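My grandmother's potato pancakes, second winter

Last winter I wrote that I want to learn the potato pancakes of my grandmother, and some readers asked me if I succeeded. The answer is: partly. I have made them maybe every second week now, and I can tell what I changed.

The first problem was the potatoes. At home we had one kind, from the field behind the house, and it was yellow and full of starch. When I moved to Wutia I bought the small red ones, as they looked nice. The pancakes fell apart in the pan. Now I take the bus to the market in Bonsu on Tuesday, where one stall sells big brown potatoes with the soil still on them. I buy 10 and they last me for two dinners and one soup.

The second problem was water. My grandmother put the grated potato in a towel and turned it until her hands were red. I was too polite with my towel. You must squeeze much more than you think, then wait four minutes and squeeze again. The white powder which stays on the bottom of the bowl is starch, and it goes back into the mix. I threw it away for a whole month before my aunt told me on the phone.
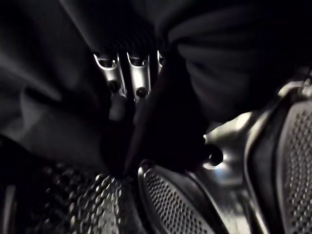 Onion is a question of family politics. In my mother's house it is one onion, grated very fine. In my father's house it is no onion at all, only salt and a little marjoram. I put half an onion and I don't tell either side.

For frying I use sunflower oil, quite deep, and I don't touch the pancake until the edge is brown. This is difficult for me. I like to look under it — every time I look too early, it breaks.

What I still cannot get is the taste of the stove. She cooked on wood in Taltotance, and the kitchen smelled of smoke from September until spring. My stove is electric and the landlord wrote in the contract, in bold letters, that the window must be open when one fries. So I eat my pancakes in a coat.

With them we always had sour cream, and on Sundays apple sauce. I tried them with yogurt once and I will not do it again. Next I want to try her cabbage soup, but for this I need a bigger pot.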